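Atelier Celimance : les murs avant les meubles

La salle du fond de l'atelier Celimance rouvre en juillet, après des travaux commencés à la fin de l'hiver. L'électricité est terminée, le sol aussi. Restent les murs et les rangements, et c'est sur ces deux points que les adhérents nous écrivent le plus. Voici où nous en sommes.

Les murs d'abord. L'ancienne salle était tapissée d'étagères jusqu'au plafond, sur les quatre côtés. On y trouvait de tout, y compris des cartons que leurs propriétaires ne réclamaient plus. Nous avons choisi de laisser un grand mur entièrement libre, peint en blanc mat, sans crochets ni panneaux. Il servira de fond quand quelqu'un voudra voir une pièce terminée avec un peu de recul, et de surface de projection pour les soirées de lecture de plans. Le blanc mat marque vite. Des traces grises apparaissent dès qu'on y appuie une planche ou un dossier de chaise, et le lessivage ne les enlève pas toutes. Nous repasserons une couche avant la réouverture, puis une fois par an. D'ici là, merci de ne rien adosser de ce côté, même pour cinq minutes.

Plusieurs d'entre vous ont demandé pourquoi ne pas avoir pris une peinture satinée, plus facile à laver. Nous l'avons essayée dans le couloir. Elle renvoie la lumière des néons et fatigue les yeux quand on travaille en face. Le couloir restera satiné, la salle restera mate.

Les tables ensuite. Elles ne sont plus attribuées. Chacun s'installe où il y a de la place, travaille, puis rend le plateau dégagé. La règle est la même pour une séance d'une heure et pour une journée complète : rien ne reste sur la table pendant la nuit. Les travaux en cours vont dans un bac à votre nom. Nous avons commandé 30 bacs chez Quansah, tous du même modèle, avec couvercle. Ils se rangent dans le meuble bas de l'entrée, par ordre alphabétique. Un bac par personne. Les pièces trop longues se posent à plat sur le dessus du meuble, avec une étiquette portant le nom et le mois.

Dalia Kivi, qui tient le planning, rappelle que les bacs ne sont pas un garde-meuble : « Si on n'a pas touché au sien de tout un trimestre, on le vide et on le laisse au suivant. » Un message sera envoyé avant toute attribution à quelqu'un d'autre.

Pour la tenue, rien de compliqué. Un tee-shirt ou des manches relevées conviennent pour le travail à la table, à condition d'ôter montres et bracelets. Les blouses de l'atelier restent disponibles près de la porte pour la colle et la teinture. Elles partent au lavage à la fin de chaque mois — pensez à vider les poches.

Le petit outillage a été trié en mai. Il y avait presque 30 pinces et serre-joints dont les mors ne fermaient plus droit. Une partie a été réparée, le reste est parti à la ferraille. Les outils conservés sont répartis en trois tiroirs : serrage, coupe, mesure. Un quatrième tiroir, sans étiquette pour l'instant, recevra les embouts et les pièces détachées. Merci de ne pas y mettre les vis dépareillées, qui ont leur bocal sur le rebord de la fenêtre.

La question des horaires n'est pas encore tranchée. L'ancien système de clé partagée avec la salle Nutow posait problème le soir, lorsque les deux groupes finissaient à des heures différentes. Nous demandons une serrure séparée. En attendant la réponse, la clé se prend et se rend au comptoir du rez-de-chaussée, contre signature dans le cahier.

Il manque encore quelques objets pour la réouverture : une horloge murale silencieuse, deux tabourets réglables et une lampe d'appoint à bras articulé. Si vous en avez qui dorment chez vous, écrivez à l'atelier avant de les apporter. Nous ne prenons ni fauteuils, ni tapis, ni étagères, même en très bon état.

Le prochain rangement collectif aura lieu au début de juillet. Il faudra monter les bacs, coller les étiquettes et transporter les deux armoires basses depuis le local de la rue Zundirden. Les inscriptions se font sur la feuille affichée dans le couloir. Prévoyez des gants pour les armoires, dont les chants sont abîmés.
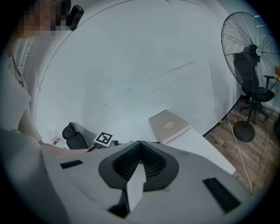 Dernière modification de la page : mai 2022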